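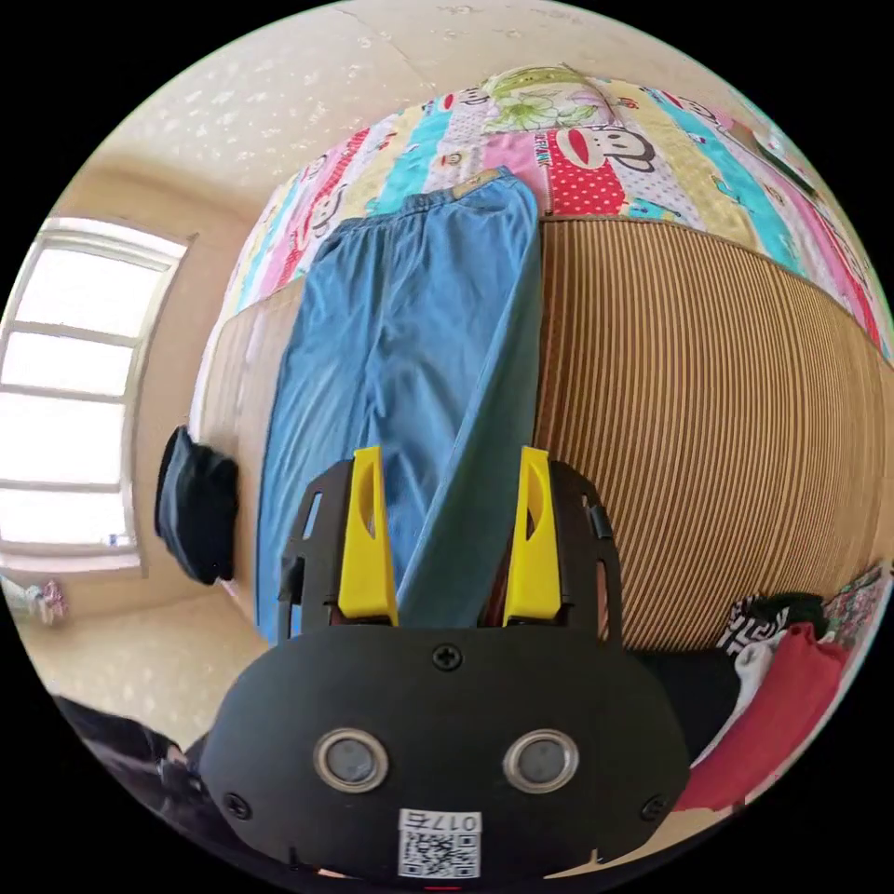 Handout 9: Color in Household Fabrics

Textiles for the Home, Tistside Evening College
Instructor: Marcus Whitfield

Read this before the dye session. Bring it with you, along with your fiber chart from Handout 2. The terms in capitals are the ones you are expected to use in your written work.

1. Dye and pigment

A DYE is taken up by the fiber. In most cases it dissolves in water, or can be made to dissolve for long enough to get inside. A PIGMENT does not dissolve. It sits on the surface and has to be held there by a binder, which works like a thin glue. Most printed T-shirts with a slightly stiff design are pigment printed. Turn the shirt inside out and the design is faint or missing.

Both can give strong color. They wear out in different ways. Pigment tends to crack or rub off at folds and seams, where the binder takes the most stress. Dye tends to fade more evenly, although bleach and strong sunlight can leave patches.

2. When the color goes in

Color can be added at four points in production.

SOLUTION DYEING: color is mixed into the liquid before a synthetic fiber is formed. The color runs all the way through. Common in outdoor cushions and awnings.

STOCK DYEING: loose fiber is dyed before spinning. Used for heathered wool yarns, where several colors are blended.

YARN DYEING: finished yarn is dyed before weaving or knitting. Most woven stripes, checks and plaids are made this way.

PIECE DYEING: the whole length of cloth is dyed after it is made. This is the usual choice for solid colors. The mill can keep undyed cloth in stock and wait to see what sells.

To tell a yarn-dyed check from a printed one, look at the back. A yarn-dyed check is about as clear on the back as on the front. Then pull a thread from a cut edge. In a printed check the thread changes color along its length.

3. Matching dye to fiber

Fibers differ in what they will accept. A dye that works well on wool may wash straight out of cotton.

Cotton, linen, rayon: direct, reactive or vat dyes
Wool, silk: acid dyes
Nylon: acid dyes, sometimes disperse dyes
Acrylic: basic dyes
Polyester: disperse dyes, applied with high heat

Direct dyes are cheap and simple, but they bleed. Reactive dyes form a chemical bond with the fiber and hold up much better in the wash. Vat dyes, including indigo, are put in a soluble form, taken up by the cotton, and then turned back into an insoluble form inside it. Indigo stays mostly near the outside of the yarn, so jeans go pale where they rub.

Blends need care. In a polyester and cotton blend, a single dye of the wrong kind will color one fiber and leave the other nearly white. Mills usually run two dye classes, either together or one after the other. If the two are not matched well, the cloth changes shade with wear as one fiber loses color before the other.

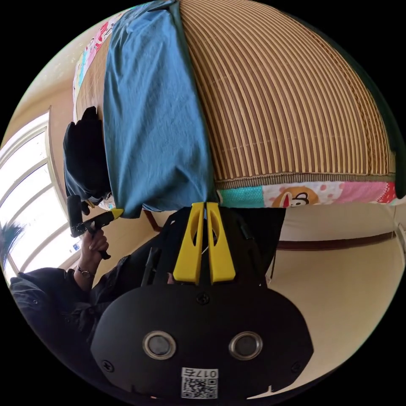

COLORFASTNESS is the ability of a fabric to keep its color under a particular kind of stress. Always name the stress. A fabric can be fast to washing and poor in sunlight, or fast to light and poor against rubbing. The shade alone does not tell you which. Looking at the blue cloth in the picture, you could name the color but you could not name the dye class, and you could not say how it would behave in hot water. For that you need the fiber content and a test. Write "fast to washing" or "fast to light" in your answers. "Colorfast" with nothing after it will lose marks.

4. Four tests you can do at home

Rubbing (dry). Wrap a piece of white cotton around your finger. Rub it back and forth over the fabric 27 times with firm, even pressure. Look at the white piece in daylight.

Rubbing (wet). Repeat on a fresh area with the white cotton dampened. Wet results are usually worse, and dark shades are usually worse than pale ones.

Washing. Stitch a small sample to a piece of white cotton. Wash it in warm water with your normal detergent and dry it flat. Record two things: change in the sample, and staining on the white.

Light. Cover half of the sample with card and tape it inside a sunny window. Leave it for 11 days. Lift the card and compare.

Keep an untouched piece of every sample. Most people forget, and then have nothing to compare with.

5. Surface and apparent shade

Two fabrics can be dyed with the same recipe and still look different. A smooth satin reflects light in one main direction and looks bright. A raised or napped surface scatters light and has small shadows between the fibers, so it often looks deeper. Brush the nap the other way and the shade shifts. When you cut a napped fabric, all pattern pieces must face the same direction.

Bulbs matter too. METAMERISM is the name for two samples that match under one light and not under another. Check matches in daylight and again under the lamp used in the room at night.

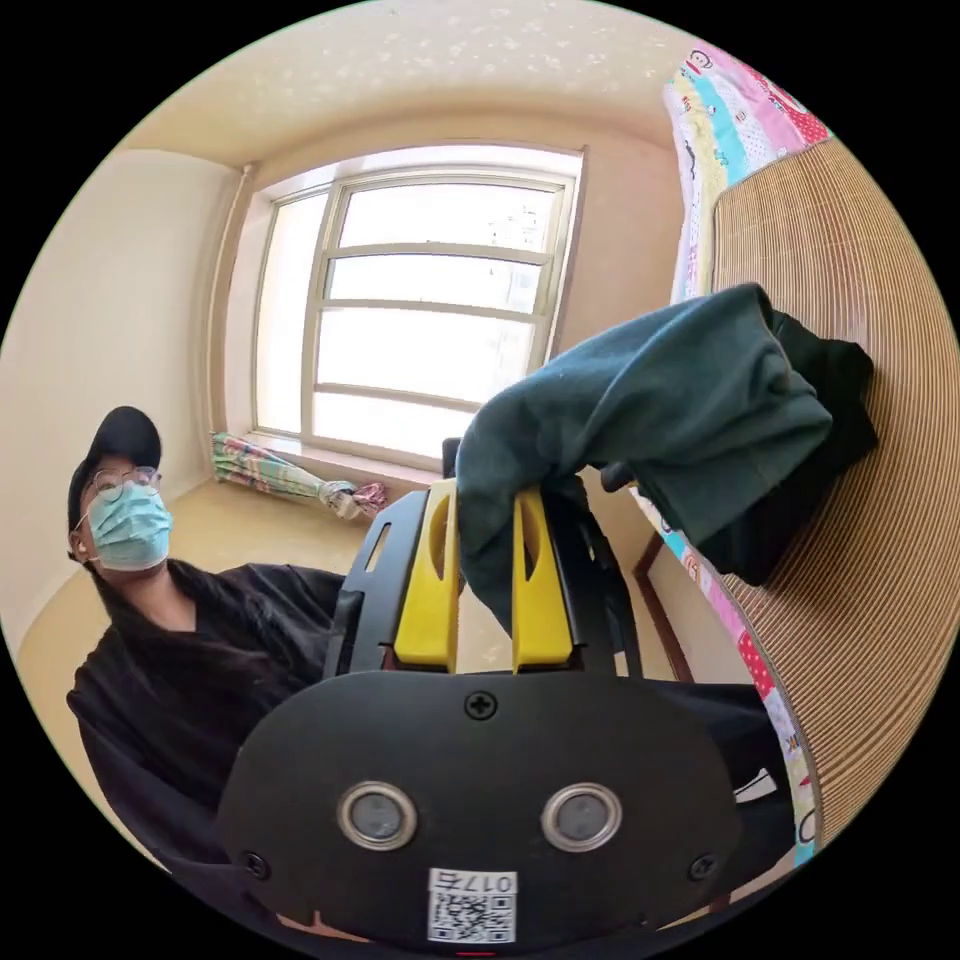
Fig. 3. Dark teal, fleece-like fabric in a small bedroom.

6. For the written work

Choose one fabric from your own home. State the fiber content from the label, suggest when the color was added, and give your reasons. Carry out any two tests from section 4. One page is enough. Tape your samples to the back of the sheet, including the untouched piece.

If the label is missing, choose another fabric. We do not cover burn tests until later and they should not be tried at home.

Last updated: April
Shares: 27

Comments (3)

Arlo Mercado
Does the window test work through double glazing? My only sunny window has it.

Marcus Whitfield
Yes, it will just be slower. Make a note of it on your sheet.

brallstead_quilts
I did the wet rub on a red cotton I bought for a border and the white came up pink right away. Washed it separately and it still bleeds a bit. Is it worth trying again or should I use something else?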